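Search this blog
Home About Recipes Odds & Ends Contact

Jan 20, 2018

I've been meaning to sort out the bedside cabinet since October, and this morning, with a second cup of coffee in me, I finally started. It has two drawers, and I'm sorry to say both had turned into places where old receipts and hand cream go to live. 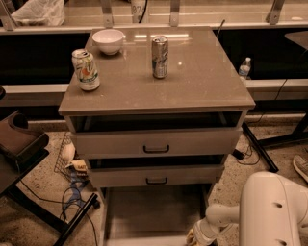

My friend Catarina swears by doing the top last — cans, bowls, whatever has landed there — and starting with the lower drawer, so that's the way I went (she's usually right about these things, bless her). I found nine pens and a birthday card I never mailed to Magnus! It's going out Monday, with an apology.

Older posts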